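Urkside Task Planner
Planning and execution software for two-arm manipulation
Release 2, documentation current as of 2023-10-08

Overview | Functions | Requirements | Licensing | Support

Urkside is a software package for laboratories and integrators who operate two-arm robots in homes, care settings and service buildings. It takes camera images and joint data as input, keeps a record of the objects within reach, selects the next action for each arm, and sends motion commands to the arm controllers. It is developed and maintained by Plorkis and may be used with arms from different manufacturers, provided that a supported driver is available.

The package is intended for work with soft goods and mixed household objects, where shapes change during handling and a fixed sequence of positions is of limited use. Customers who require only repeated pick-and-place motions with rigid parts are advised to consider the Bakker Sequence Module, which is sold separately and requires less computing equipment.

Main functions

Perception. The perception service divides each image into regions and assigns every region to an object, a support surface or the robot itself. Garments receive a state label in addition to a class label. The standard states are crumpled, spread, partly folded and folded. Users may add states of their own by supplying marked images through the Gustemberg labeling tool, which is included with every license.

Planning. The planner works on a short horizon. It considers the current state of each object, the goal state given in the task file, and the space available to both arms. A new plan is prepared whenever the perception service reports a change of state. Up to 14 objects may be tracked in one work area.

Arm coordination. Both arms are planned together. The coordination service reserves a volume of space for each arm and releases it when the motion is complete. Where a task needs both grippers on the same item, the service links the two arms and limits their speed to that of the slower one.

Grasp selection. For cloth, grasp points are proposed along hems, waistbands, corners and raised folds. Each proposal carries a score, and the operator may set the lowest score at which the arm is permitted to close its gripper. Proposals below this value are recorded but not carried out.

Operator console. The console shows the camera image, the region map, the current plan and the state of each arm. An operator may pause, edit or cancel any step. Sessions are stored on the local computer and may be played back at a later date, with or without the overlay.

Garment handling

The garment handling library is supplied as part of the standard package. It contains task files for shirts, shorts, trousers, towels and pillowcases, and it may be used on tables, beds, benches and upholstered seats. Soft support surfaces require a separate contact setting, as the surface gives way under the fingers and the measured height of the cloth is less reliable.

Items of the same color and fabric are a common source of error in region maps. When two such items lie close together, for example a red sports shirt and a pair of red shorts, the perception service uses trim, stripes, seams and shadow edges to keep them apart. If the division remains uncertain, the planner will request a second view before it assigns either item to an arm.

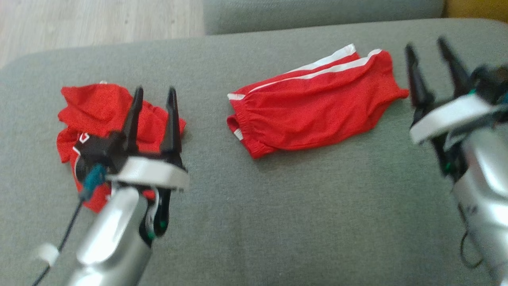
The order of work is set in the task file. By default, the planner begins with the item that requires the fewest steps to reach its goal state, and items already labeled as folded are left in place until a clear area has been reserved for stacking. Users who prefer a fixed order may list the items by class. The default may also be replaced by a script written in Python; the required interface is described in chapter 14 of the reference manual.

While an arm is in motion, the region map for the area beneath it is held at its last confirmed value. The map is refreshed when the arm has moved clear. Sites that use a wrist camera in addition to the head camera may turn this setting off.

System requirements

Operating system: 64-bit Linux, with real-time kernel recommended
Memory: 32 GB or more
Graphics processor: required for perception, optional for planning and playback
Cameras: one color camera with a view of both grippers; depth camera optional
Arms: two, with position or torque control and a supported driver
Network: wired connection between computer and arm controllers

Urkside is not a safety system. Emergency stops, speed limits and protective separation must be provided by the equipment itself and assessed by the operating institution.

Licensing

A laboratory license covers up to 20 users at one site. A single-station license is available for evaluation and may be converted at any time. Both include software updates, the garment handling library and the Gustemberg labeling tool. Source access to the planner is offered to universities under a separate agreement.

Support

Written requests are answered by the Plorkis support desk. Please include the release number, the task file and the session record. The next maintenance release is planned for December and will add task files for socks and fitted sheets.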